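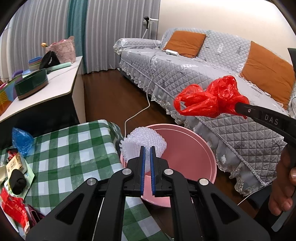 Front room, Nodon House: pink basin, bubble packaging, red bag, green check tablecloth.

2022-11-11
Minutes taken by the Nodon House office

House meeting, front room tidy and packing

Present: residents from both floors, office. Apologies from the top landing. Started late, kettle.

Last minutes: read, agreed. The May item on curtain hooks still open, carried over again.

Front room
Too much stuff left out after the last parcel day. Table is meant to be clear by evening, small goods back on the shelf or back to your own room. Anything left on the checked cloth over the weekend goes in the hall cupboard. Objection from first floor that the hall cupboard is full. It is. Office to look at it.

Basin
Long talk. The big pink basin is for packaging only until the move is done, then back to the laundry room. Someone wants it back sooner for hand washing. Agreed to ask Mumunham if they have a spare one in the same size — otherwise take turns, laundry gets it mornings. Please no food wrappers in it.

Bubble packaging
Keep all of it, any size. Shake out, fold, no tape left on. Glassware from the upstairs cabinet needs most of it. Selvanayagam store will give us up to 200 flat cartons but no padding, so what we have is what we have. Buying a roll was raised, voted down.

Plastic bags
Red ones and other carriers — reuse for shoes, cables, soft toys. Fold or knot before they go in the drawer, not scrunched. Torn bags out with the Thursday collection. Question whether the shiny ones can be recycled, office did'nt know, will ask Plamach when they call about the van.

Sofa
Stays. Cover comes off for a wash before the van date and goes back on after. Two people needed to get it over the back corners. Please don't sort things on the seat, use the table or floor. Second floor asked about a throw for the winter. Fine if somebody has one.

Van
Plamach quote in, 2 trips, boxes first and furniture second. Boxes to be closed and labeled by room, marker pens in the kitchen drawer (one is dried up, please throw it out whoever finds it). Fragile on two sides of the box. Start at 7 in the morning, front door propped open, so dress warm.

Any other buisness
Tablecloth has a stain, owner will soak it. Hall bulb. Missing scissors, orange handles, last had in the front room.

Next meeting after the van date, same room, bring own mug.

Contact: Nodon House office, ext. 815
© Nodon House residents
Back to top

Recent items
Laundry room times, winter
Minutes: stair carpet and bikes
Carton pickup from Selvanayagam
Hall cupboard list, old version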